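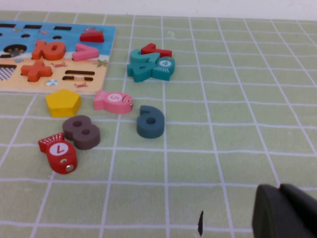 The Mayor Who Keeps Her Door Open

It is six in the morning, the bakery on the square has its lights on, and Lăcrămioara Enache is already arguing about buses.

She argues cheerfully, with a coffee in one hand and a folded timetable in the other, and the man on the receiving end (a driver, just off the night run) is giving as good as he gets. He wants the early service back. She wants it back too. What she doesn't have yet is the council's vote, and she tells him exactly which members are holding out and why.

"Go talk to them," she says. "They're tired of hearing it from me!"

This is how politics works in Olance these days, and after a week of following the new mayor around I can report that it's a joy to watch. For most of the past two decades, elections here were sleepy affairs. One party picked a name, the name won, and the town hall shutters stayed half down. Then last November Enache, a former school librarian with no party behind her, took 1,971 votes out of 3,818 cast and walked in through the front door.

Her campaign had two promises: publish the budget in full, and hold every council session in the evening, when working people can come. Both were done before the snow melted. The budget runs to 303 pages, and a printed copy sits on a table in the lobby, its corners already soft from handling. I saw a retired electrician bent over the street lighting section with a ruler, going line by line and having a wonderful time.

Not everyone is charmed. The old guard still holds plenty of seats, and its members complain that the evening sessions drag on past eleven. They have a point. The one I sat through spent most of an hour on a single culvert. But the benches were full, people had brought sandwiches, and when the culvert finally passed there was applause, real applause, the kind you'd expect at a soccer match.

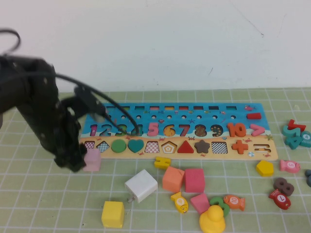 The Stovudlow question

The hardest fight is still ahead. Stovudlow, the village across the river, has been asking to merge with Olance ever since its own school closed. Its residents already shop here, see the doctor here and sit in traffic here. What they can't do is vote here.

Enache is for the merger, and she says so in rooms where it costs her. Many Olance homeowners fear a higher tax bill, with old water pipes on the far bank waiting to be replaced. Her opponents want a referendum in both places. She has agreed to one, which surprised her own supporters, and she now spends her free evenings crossing the bridge on foot to knock on doors.

I went along on one of those walks. We got through a single street. At the first house there was soup, at the second a long story about a flooded cellar, and at the third a man who told her flatly that he'd vote no. She stayed longest with him, leaning on his gate, asking about the pipes.

On the way back she was already planning the next street, and wondering aloud whether the driver from the bakery had made his calls.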